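Bultcombe Painting and Tiling
About us

Bultcombe is a residential painting and tiling business. We work on houses, units and small offices, inside only. The business was started by Agustina Salinas, who trained as a tiler and took on painting work when customers kept asking her to finish the rooms she had tiled. There are now 11 of us, including two apprentices and Retamal, our office manager.

We do walls, ceilings, doors, floor tiles and wall tiles. We don't do roofs, exterior render or pool surrounds. If you ring about one of those we will give you the number of somebody who does.

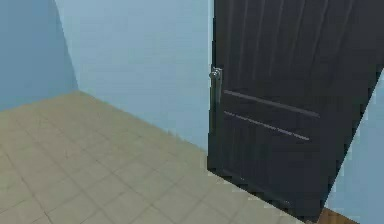 Two shades of light blue with a dark door and tiled floor (computer render).

Colour advice is included in the quote. Most people come to us with one colour in mind and haven't thought about the walls that get less daylight. We paint sample squares on at least two walls and ask you to live with them for a few days before we order. Sample squares are painted over at no charge, whatever you decide.

Tiles are ordered once the room has been measured, and we allow extra for cuts and breakages. Leftover tiles stay with you. Keep them in the garage, as colours vary between batches and a matching tile can be hard to find later. 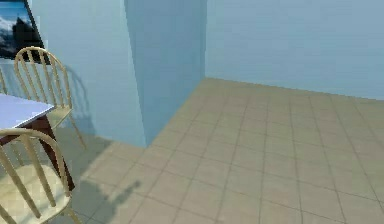

Light blue walls and beige floor tiles, with a mountain picture on the left (computer render).

Our records go back to the first job. As of 2026-09-29 we have finished 2,607 rooms, and 1,112 of those were for customers who had used us before. Bathrooms and hallways make up the bulk of the tiling. Bedrooms make up the bulk of the painting.

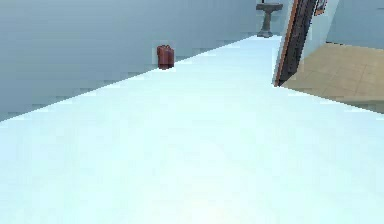
Quotes are free within the Bultcombe and Perneck areas. Further out we charge a travel fee, which comes off the bill if you go ahead. A written quote lists labour, paint and tiles separately and is held for 12 weeks. We ask for a deposit when materials are ordered and the balance when you have walked through the finished job with us.

All workmanship is guaranteed. If grout cracks or paint lifts, ring the office and we will organise a time to look at it.

The workshop is on the Werkov Road side of the industrial estate, with parking at the rear. We close for stocktake for one week in November. Messages left that week are returned when we reopen.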